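Clearing a Finger Stall on the Kevmont Hand-Held Gripper

A finger stall is recorded when the fingers stop short of the commanded position and the unit reports code 313. Most stalls occur on thick knitted fabric, when a fold enters a finger pivot.

Release the trigger at once. Do not pull on the cloth — a sharp tug can bend the link.

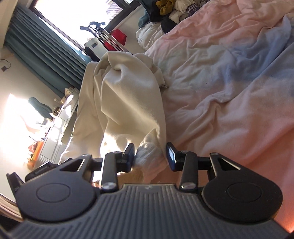

Switch the unit off and wait 10 seconds. Open the fingers by hand, ease the fabric out, and check both pivots for loose thread. Restart the unit and run 18 open-and-close cycles with nothing between the pads.

If code 313 returns, tag the gripper out of service and notify Thoa Ngô before the next session.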